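4. Checking the arms and grippers in the doorway test

Right, you've got the base licensed and the Zamon controller talking to the simulator, so now we come to the bit I spend most of my time on. I set this cell up in the Brellitz house model before anyone lets the real machine near a door, and I'd ask you to do the same. It's cheap to knock a virtual door off its hinges.

4.1 Load the house file and pick start pose 7. The robot should come up facing the double doors, on the living room side.

4.2 Open both doors from the Scene menu. Don't use the robot for this yet!

4.3 Send both arms to Ready. They go out in front of the body with the fingers pointing up. Let them settle before you touch anything else (I count to seven, I'm impatient).

4.4 Tick "Open fingers" for both sides. The fingers should stop well apart and sit level with each other at the top.

4.5 Flick through the head and wrist views and leave the windows up while you work.
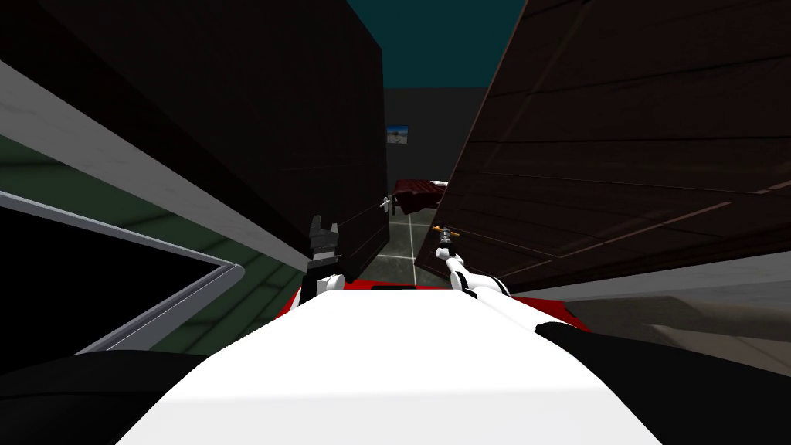
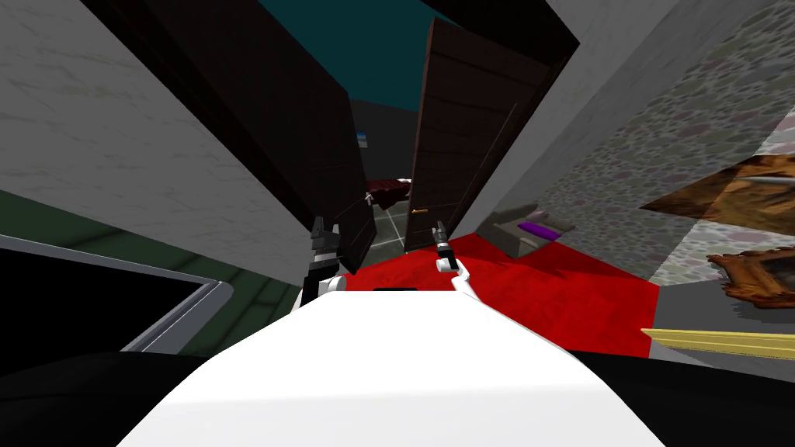
Two head views at the doors, then a close one of an open gripper. 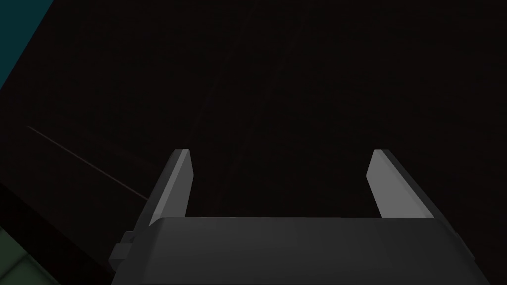 4.6 Now go to Arms > Limits and type in 400 for the forward reach. The factory file has 624 in there, which is fine in a big open hall and far too much for a house. Press Apply, then Save. Apply on its own is forgotten when you close the program, and yes, I've lost a whole afternoon that way.

4.7 Jog the left arm outwards in small steps until the contact light comes on, then back it off two steps. Do the same on the right. Write both numbers down.

Note: the two sides won't match exactly. Mine never have. If they're wildly different, run the shoulder zero in section 3 again and come back here.

Caution: never jog both arms at once with a door between them. The simulator will happily let you, but the real arms will fight the hinge and you'll be ordering parts from Isdale.

4.8 If the wrist view is too gloomy to work by, turn up the room lights in Scene > Lighting. Leave the camera gain alone, it upsets the edge finder and you'll be chasing that for days.

4.9 Close the fingers slowly and watch the travel counter. A healthy gripper reads 391 when fully shut. Anything lower means the finger model is out of date, so fetch the new one from the Naidoo folder and start again from 4.3.

Nektarios Economou wrote the original door routine and his comments are still in the script. Do read them before you change the speeds, they're better than anything I could put here, and he explains the odd pause before the second door far more patiently than I would.

4.10 Save the pose as DOOR_READY and carry on to section 5, where we finally get to drive the thing through.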